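The long way round to a decent loaf

I gave up on good bread for most of my thirties. I'd like to blame the children or the job, but the truth is I'd got used to the sliced stuff and stopped noticing. It went in the toaster, it came out of the toaster, it held the butter off the plate. Then we moved to Molside, where the only shop within walking distance stops selling bread at lunchtime (it simply runs out, and there's a shrug), and I found myself on a wet Thursday with a bag of flour in one hand and my phone in the other, trying to find out what "prove" meant.

My first loaf could have propped a door open. The second did prop a door open, for the best part of a week, until the dog worked out it was food. I'm telling you this so you know where I'm starting from. I am no baker. I'm a person who writes about houses and gardens for a living and has got badly sidetracked.

What got me going properly was the bakery at the bottom of Ornano, the next village along. It's called Abugri, it has a blue door and no sign to speak of, and it opens at six in the morning. If you go at ten past you can stand at the counter and watch the last trays come out. I went so often that they started giving me the ugly ones at half price, and after a month or two of that they let me come round the back and get in the way.

I'd imagined a bakery would be frantic. There's an awful lot of standing about! Dough takes its own time and everyone in there has made their peace with it. They drink tea, they sweep, they argue about football, and every so often somebody walks over and pokes a tub with one wet finger and walks back again. I asked how long it needed and got told "till it's ready", and I'm sorry to report that I now say this to my own family.

Some of what I picked up I can pass on. The water matters less than you'd think, the temperature of your kitchen matters far more. Mine is freezing from October onwards, so a recipe that says four hours means most of the day, and in December it means go to bed and look at it in the morning. Salt goes in by weight, never by pinch. And the dough should be wetter than feels sensible, wet enough that you'll want to throw more flour at it. Don't! Wet your hands instead, use a scraper, and put up with it sticking to your watch. (Take your watch off. I still forget.)

The flour is where I turned into a bore. Abugri buys theirs from a mill called Horari, over the hill, and Horari will sell to anybody who turns up with a car. The smallest sack is bigger than you want. It sat in our hall for two months with coats on it. But the difference! The first loaf I made from it had an actual taste, a bit nutty, a bit like the smell of a barn, and my youngest, who lives on plain pasta, ate three slices standing up.

I went to see the mill in the end, expecting dust and sacks and a big wheel going round. There is a wheel, though it's had nothing to do with the flour for years, and the stones run off a motor that hums so low you feel it in your teeth. They let you put your hand in the stream as it comes down the chute. It's warm and soft as talc and I could have stayed there all afternoon. I came home with flour in my ears and a second sack.

Then there's the cost, which people always ask me about. I don't save money. My everyday loaf takes 340 grams of water and 80 grams of starter, and the flour for it costs more than a cheap sliced loaf does before you've even turned the oven on. Add the tins, the scraper, the basket with the linen lining and the cast iron pot that I told my husband was a present, and I've spent over 100 pounds on making something I could buy down the road. I've got friends who spend more than that on fishing and come home with nothing at all.
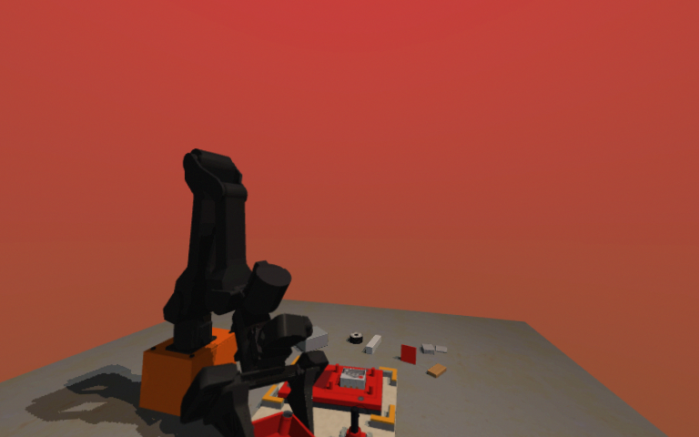
Page last updated: December

And I do still buy it down the road. That's the bit I hadn't expected. I thought once I could make my own I'd stop going to Ornano, and I go just as much. Their rye is miles better than mine. I've tried to copy it and mine comes out either sour enough to make your eyes water or with a great cave under the crust where the top has lifted clean off. They told me my oven was the trouble, kindly, and then one of them had a look at the photo on my phone and said no, it wasn't the oven.

If you fancy having a go, start with one plain white loaf and make it every week until you're sick of it. Same flour, same tin, same shelf. Write down what the kitchen was like, warm or cold, and how long you left it. I kept notes on the back of an envelope that's now so greasy you can see through it, but I can read it, and it's worth more to me than the four bread books I was given for my birthday. The books are lovely. They're all written by people with warm kitchens.

Freeze half of it, sliced, the day you bake it. Day-old bread makes the best toast, and three-day-old bread makes a very good soup with an onion and whatever cheese has gone hard. After that it's for the birds, or in our case the dog, who has got quite fussy and won't touch the rye.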